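Forums > Workshop and Small Plant > Automation > Buying and Budgeting

Thread: First arm for a pottery packing bench, what did we forget?

kilnside_58
We pack mugs and bowls at a small works in Stilham and have been told we can put in for one arm this year. The quote from Sirex is for the arm and gripper, and on top of that they want 2,591 for a simulation licence so we can plan the bench before anything is delivered. The request has to be in by Thursday. Is the licence worth it, or should I put the money into spare fingers and a proper stand?

tallowgate
Stand and fingers. We bought a simulation package with our first cell and used it for one afternoon. The mugs in it were all perfect and ours are not.

Brack
Disagree with that. We ran Wegener's version for a month before ordering and found the arm we wanted couldn't get round the back of the crate. That would have been an expensive thing to learn on the shop floor.

tallowgate
You could have found that with a tape measure and the reach drawing.

Brack
Reach, yes. Not the wrist angle when the mug is lying over. The drawing doesn't show that.

kilnside_58
What about wrist cameras? The quote has one as an extra at 242 and I had left it off.

oddments
Put it back on. One fixed camera looking across the bench is fine until the gripper is over the piece. Also ask for 3 sets of fingertips. Glaze is slippery and you will want to try different pads.

Brack
Second the fingertips. Not sure about the camera if your mugs always come down the belt the same way up.

kilnside_58
They don't, they get put down by hand. I've been using the trial of the simulator this week with a mug and a marker pen on the table, the pen just being something it has to leave alone. Two from this morning:

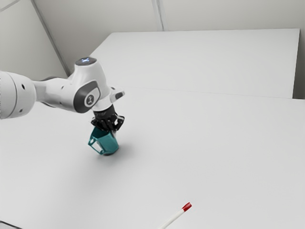
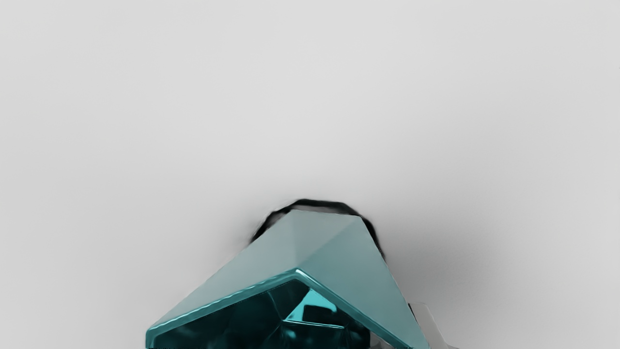 I have 58 hours left on the trial, so I could try the bowls as well before deciding.

oddments
Do the bowls. Wide rims are what caught us out, our gripper didn't open far enough and we had to pay for the bigger one in April. Check the stroke against your largest piece and write it in the request.

tallowgate
If the trial covers the bowls then you've had the use of it and don't need the licence. That was my point.

Brack
Until they change the range. Does the licence run out?

kilnside_58
Yearly, which I don't like. I've asked Sirex whether we can take it for the first year only. Trurnuveck do one you buy outright but it doesn't have our arm in it.

oddments
Get the answer in writing. And put a line in for guarding, whatever you decide on the software. You haven't mentioned it and it was our second biggest cost.

kilnside_58
I hadn't got guarding down at all. Adding it now and asking for a price tomorrow.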